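Lonemier Family Services
December 7, 2022

1/ Lonemier Family Services is pleased to share an update on the play kitchen tables in our lending program. The program supplies tabletop play sets to child care centers, libraries and waiting rooms in the region. This thread covers cleaning, contents and returns.

2/ Since September, our lending desk has recorded 3,164 loans. The play kitchen remains the most requested set. Member sites have asked for clearer guidance on the care of the table surface and of the pieces that go with it. The guidance in this thread replaces the sheet issued with earlier loans.
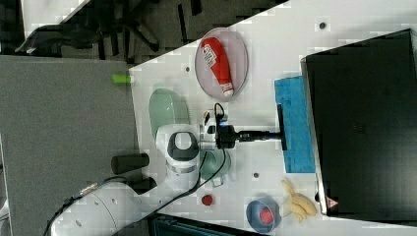
3/ Table surfaces are to be wiped at the end of each play period and again before the set is packed. Sites may use a sponge cloth of the kind lying on the white tabletop, bright blue and rectangular, or any similar cloth that does not shed. Please work along the length of the table and finish at the small round holes, where crumbs and modeling dough tend to collect. Abrasive pads are not permitted.

4/ Larger pieces need not leave the table during a quick wipe. Plates and bowls may be moved to one end and returned afterward. A full cleaning — required once a week and before every return — means that all pieces come off.

5/ Sekar Tambunan, who manages the lending desk, has asked us to repeat one point: please do not soak the squeeze bottles. Water enters under the cap and is slow to drain. A damp cloth and mild soap are sufficient.

6/ On contents. Sites often ask whether the pieces must be kept in a set arrangement. They need not be. Children sort and serve in their own way, and staff are encouraged to leave a table as the children have left it until cleaning time. 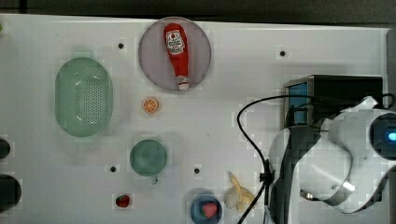 Play kitchen pieces on the table, with the colander at left and the ketchup bottle on its plate.

7/ The small fruit pieces are the items most often missing at return. In the last period, 226 replacement pieces were issued from our stock. We ask sites to check under furniture and inside the bowls before reporting a loss. Pieces found after a report may be sent back with the next return.

8/ Pieces small enough to be a choking hazard are for supervised play only, with children aged 3 and over. Sites serving younger children should request the Stimum set, which contains large pieces only and is lent on the same terms.

9/ Worn pieces should be set aside and returned in the envelope provided. Please do not repair them with glue or tape. Cracked bowls and colanders are to be withdrawn from play at once, even when the crack is slight.

10/ Return steps for all sites are as follows.

Step 1. Clear the table. Remove food pieces first, then plates, bowls and cups. Look over each piece as it comes off and set aside any that need washing.
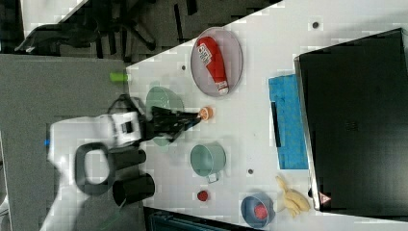
Step 2. Wash and dry. Use warm water and mild soap for bowls and plates. Let everything air-dry in full — overnight where possible — before packing.

Step 3. Pack. Place the bowls at the bottom of the crate and the fruit in the cloth bag. The packing list goes on top, signed by the member of staff who checked it.

Step 4. Book a collection. The Rondov depot accepts crates on the dates shown in your loan letter. Sites served by the Kwok depot should call ahead, as space there is limited this winter.

11/ Sverre Isaksson will lead a short online session for new member sites on cleaning and packing. Registration details will be sent to the contact named on each loan agreement. Existing sites are welcome to send new staff.

12/ Questions on care, contents or replacement pieces may be sent to the lending desk as a reply to your loan letter. Please include your site name and the number printed on the crate.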